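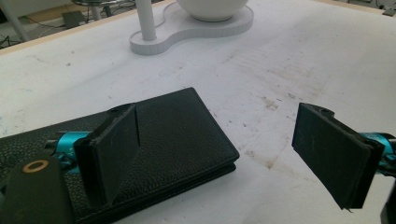

講演メモ「財布の中の現金をどう減らし、どう残すか」

スライド1
自己紹介は短く。Rendordaleの家計相談窓口で働いていること、今日は商品の紹介はしないことを先に言う。配布資料は後ろの机。持ち時間が短いので、質問は最後にまとめて受ける。

スライド2 相談に多い話
「毎月いくら使っているか分からない」という相談がいちばん多い。収入の多い少ないとはあまり関係がない。カードの明細は見ているが、現金で払った分の記憶がない、という人が目立つ。ここで会場に聞く。今、財布にいくら入っているか、見ないで言える人は手を挙げてください。挙がらなくても先に進む。

スライド3 1426円の例
相談者の許可をもらった例。ひと月分のレシートを全部並べたところ、使い道の分からない現金が1426円だけ残った。本人はもっと大きな額だと思い込んでいて、そのことで夫婦げんかにもなっていた。金額の大小より、分からないままにしておく期間が長いほうが負担になる、という話につなげる。
(年齢や職業は聞かれても答えない)

スライド4 週に一度の点検
やり方を順に話す。曜日を決める。財布からレシートを全部出す。食費、日用品、その他の三つに分ける。合計だけをノートに書く。品目は書かない。細かく書き始めた人はたいてい一か月もたない。かかる時間は7分。最初の月はもう少しかかると言っておく。
ノートの見本を回す。Fanni Antalさんから借りたものなので、終わったら必ず回収。

スライド5 予備の現金
停電や通信障害で決済が止まったときの分。私は千円札で5枚を勧めている。一万円札だと小さな店で困る。財布のふだん使わない仕切りに入れ、使ったらその週のうちに戻す。硬貨も少しあると自動販売機で助かる。
Drisuscombeの商店街で去年の10月に端末が半日止まった話をここで入れる。パン屋のPapは現金のみで営業を続けた。昼前に釣り銭が足りなくなり、隣の店に両替を頼んだそうだ。長くしない。

スライド6 ポイントカード
1年使っていないカードは抜く。捨てるのが不安なら封筒に入れて引き出しへ。Flandierの会員証のように身分確認に使うものは別扱い。健康保険や免許証関係は今日は扱わない。聞かれたら窓口の案内を渡す。

スライド7 家族と共有する場合
合計だけを見せ合う。レシートそのものを見せる必要はない。各自が報告なしで使える額を先に決める。同僚のZsófia Pintérの家では一人週2000円。この額が正解というわけではないので、そのまま真似しないように一言添える。子どもの小遣いは別枠。

質疑
よく出る質問
・家計簿アプリではだめか → かまわない。続いているなら変えなくてよい。
・現金を全部やめたい → 予備だけは残すことを勧める。
・レシートの出ない店は → 払った日に金額だけ裏紙に書いて財布へ。
・投資の相談 → 担当外。別の日の講座を案内する。

終わりに
アンケートは出口の箱へ。次回は固定費の見直し、部屋は同じ。プロジェクターの電源を切り、鍵は受付に返す。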